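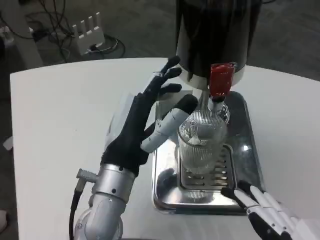 Jun 29, 2026

I promised a few of you that I would write something about money, and I have been putting it off, partly because the spreadsheet was in such a state that I was embarrassed to look at it myself. Well, it has now been tidied (thank you, Ainhoa!) and we know more or less what we are buying for the drinks station and what will have to wait until September.

The robot itself was the easy bit. We had the quote from Kirum in the spring, we haggled a little, and the hands came as part of the price. What I had not budgeted for was everything that goes round a robot. Cables, for one. A table that doesn't wobble. Gloves for the hands, which I had down as a single line and which really want to be a regular order, like tea bags. And then all the ordinary catering stuff, which I had breezily put down as "sundries" in the first draft – Kamran still teases me for that.

Take the drip tray. You can get a perfectly nice one for 33 pounds, and I very nearly did, but Eusebio talked me into stainless steel with a proper slotted grate, and that came to 53. I grumbled for an evening and then paid up. If you are teaching a machine to fiddle about with bottles under a dispenser then you are going to have spills, and I would sooner wipe down a decent tray than keep replacing a flimsy one. Glass bottles went on the list too. I bought 12 with ribbed sides and shall probably need more, although I'm told by Woreck that they will match the price if we order again before the autumn.

The big argument has been over spare fingers. Harju sell a set for 198 pounds, and Bonifacio would like two sets on the shelf so that we never lose a morning's work waiting for the post. I would like one set and a bit of faith. We have settled on one for now, with the second pencilled in for September, when I also want to look again at the network. The router is sitting on the floor in a nest of black cables and I would dearly love a small shelf for it, and some clips, and perhaps a free afternoon to put them up.

So if you are planning something similar, my advice is to write your list, leave it alone for a week, and then go through it with whoever does the washing up. Ulla found four things I had missed in the time it took the kettle to boil, and one of them was paper towels.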